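Notebook, August, 1605

Back at the bench after lunch ran long. Marek Murín was in from the Brernell side and we spent most of it arguing about who does the sorting once the arms are doing the sorting. His view is that the packers become minders. Mine is that they've been minders for years and we just never paid them for it!

Anyway, the run. 50 picks, small mixed parts, bin to bin. 11 needed a hand. Most of those were the little flat pieces that get themselves up against the wall of the bin, which any of the Ralton crew could have told us (and did, in the spring, and I wrote it down and then didn't read it).

What I keep noticing is how the talk has changed. People used to chat across the table while they sorted. Now whoever's on shift watches the pendant and goes quiet. Abdel Hamid reckons that wears off in a fortnight. I'm not so sure, I caught myself doing it too, and I like a chat more than anyone here.

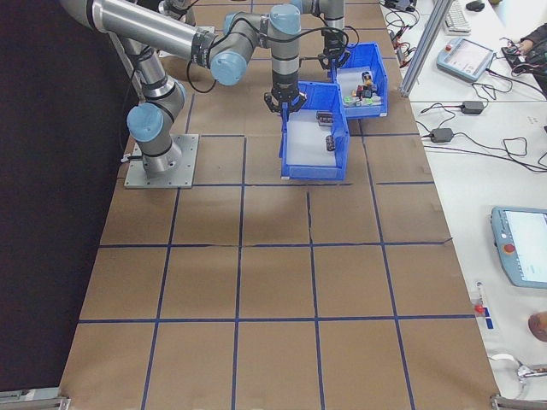 Also the stop button thing. The new starters are shy of it, they think it'll go down as a fault against their name. Told them to hit it whenever they feel like it, and I've asked Nullbridge to take the operator's initials off the stop log. No answer yet.

To do: slower approach near the bin walls, redo the tape on the grid if it lifts, and ask the night shift what colour labels they'd like, they've got opinions.

2 comments · 11 shares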